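La course d'orientation expliquée aux enfants

Fiche du service pédagogique du club d'orientation d'Oltodton
Mise à jour : 2019-05-10

La course d'orientation est un sport de pleine nature. Chaque participant reçoit une carte et une boussole, puis cherche des points précis que l'on appelle des « postes ». Il faut les trouver dans l'ordre indiqué et revenir à l'arrivée. Le chemin entre deux postes est libre : c'est au coureur de le choisir.

Comment lire la carte ?

La carte d'orientation emploie des couleurs qui ont toutes un sens. Le blanc représente une forêt où l'on court facilement. Le vert signale une végétation épaisse, et plus il est foncé, plus le passage est difficile. Le jaune correspond aux terrains découverts, comme les prés. Le bleu désigne l'eau, le brun montre le relief et le noir indique les rochers, les chemins et les bâtiments. Un détail surprend souvent les débutants — la forêt n'est pas toujours verte !

L'échelle indique combien le terrain a été réduit. Sur une carte au 1:10 000, un centimètre représente cent mètres. Avant de partir, on tourne la carte pour que son nord corresponde à celui de la boussole. Cela s'appelle « orienter la carte ». Il est conseillé de s'y exercer d'abord à l'intérieur, la carte posée bien à plat.

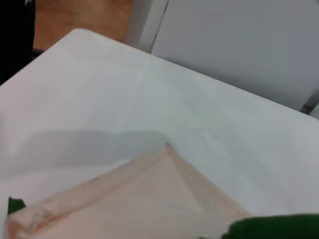
Une table blanche et un tissu rose clair.

À quoi ressemble un poste ?

Sur le terrain, un poste est marqué par une balise de toile orange et blanche. Elle porte un numéro de code. L'enfant compare ce numéro avec celui de sa feuille de définitions : s'ils sont identiques, il est au bon endroit. Il valide alors son passage avec une pince ou une puce électronique portée au doigt.

Le circuit des jeunes

Le circuit d'initiation du bois de Drikarska comporte quatre postes, tous placés près d'un chemin. Son tracé, dû à Benedikt Moser, mesure 645 mètres. Les enfants plus expérimentés peuvent s'inscrire au circuit de Zadstead, long de 2633 mètres, qui sera ouvert en juin. Les distances sont calculées en ligne droite d'un poste à l'autre ; le trajet réellement parcouru est donc plus long.

Que faire si l'on est perdu ?

Il convient de s'arrêter et de regarder autour de soi. Un chemin, une clôture ou un ruisseau se retrouve facilement sur la carte. Si cela ne suffit pas, on retourne au dernier poste trouvé. Tout participant doit passer par l'arrivée, même s'il n'a pas terminé, afin que les organisateurs sachent qu'il est rentré.

Les inscriptions des groupes scolaires sont reçues par Dardo Medina, au pavillon Insaurralde.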